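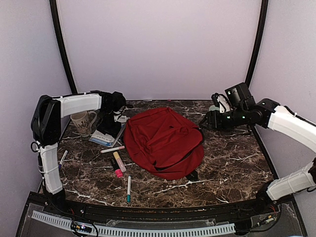

克丽桑西·措拉基斯（Chrysanthi Tsolakis）
Pladetti 公司传讯负责人

Pladetti 推出返校收纳服务“一包一桌”，8月起在 Oltport 店开始接受报名

Oltport，8月。办公与学习用品零售商 Pladetti 今天宣布，公司将在 Oltport 店正式开始“一包一桌”服务。这个服务面向中学生、大学新生和他们的家长，内容是在开学以前，把书包和书桌上的小物品一起整理好。参加的人带自己的书包来，也带平时放在桌上的东西，在店员的陪同下决定哪些放进包里，哪些留在桌上。

这个想法来自公司去年冬天做的一次顾客调查。我们收到了1,119份回答。很多家长写道，孩子的笔其实很多，可是上课的时候常常找不到一支能用的。也有学生写道，他们每天早上把桌上的东西全部推进书包，晚上再全部倒出来。我们读了这些回答以后，认为顾客现在最需要的是一个安静的时间，把已经有的东西看一遍。

服务分为两个部分。第一部分在桌面上进行。书包先空着平放在桌子中间，白板笔、荧光笔、小册子和杯子等物品放在它的旁边。店员会请参加者把每一支笔在纸上试写，把盖子盖紧，然后按照用途分开。荧光笔和记号笔请不要混在一起放，因为记号笔的墨水容易透过纸的背面。马克杯一般留在桌上，不建议放进书包。

第二部分是关于书包本身的。很多人买书包的时候只看颜色和大小，很少看拉链和缝线。可是在我们的维修柜台，顾客送来的书包里，最多的问题正是拉链。

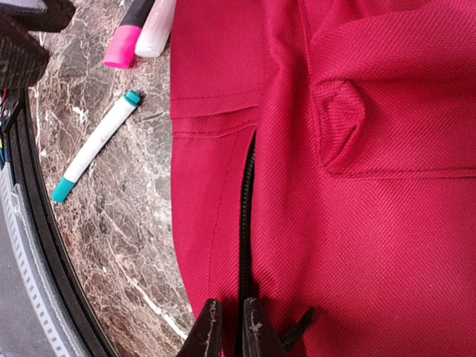 拉链两边的布如果有很深的褶皱，拉的时候布就容易被夹住。我们建议先用一只手把布拉平，再用另一只手慢慢地拉，不要从斜的方向用力。前袋的缝线也值得检查，特别是口袋和包身连接的地方，那里受力比较大。如果发现线头松了，请不要自己剪短，可以交给柜台处理。小的缝补当天可以完成，更换拉链需要2天。

负责设计这个服务的达奈·措拉基斯（Danai Tsolakis）表示：“我自己上学的时候，书包底下总是有没有盖子的笔，布上都是颜色，洗也洗不掉。所以我很希望学生们能学会一个简单的顺序：先平放，再分类，最后才装进去。做过一次，以后在家里十分钟就够了。”

在试行阶段，一共有287位顾客参加了这个服务。根据他们的意见，公司做了两处改变。原来的桌子比较窄，书包放上去以后旁边就没有地方放文具，现在换成了更宽的桌子。另外，每位参加者会得到一张小卡片，上面写着当天决定的放置方法，可以贴在家里的书桌旁边。

服务所用的笔袋和分隔布由合作伙伴 Fumavik 提供，缝补工作由 Kourkoulas 工作室负责。参加者不需要购买任何商品。如果愿意，也可以把不再使用但还能写的笔留在店里，由公司整理以后转交给 Oltport 的几所学校。

首批名额为100个，每个名额可以由一位学生和一位家长共同使用。报名请到店内服务台，或者在 Pladetti 网站的“一包一桌”页面填写表格。请在表格里写明书包的大概尺寸，以及有没有需要修理的地方，这样我们可以提前准备材料。

每次整理从上午十点开始，到中午结束。下午的时间留给维修柜台，没有报名的顾客也可以带书包来询问。

关于 Pladetti
Pladetti 经营文具、书包和桌面用品，并在店内提供维修和整理方面的服务。公司总部在 Oltport。

媒体联系
Pladetti 传讯部，克丽桑西·措拉基斯
需要采访或者希望到店参观的媒体，请提前与传讯部联系。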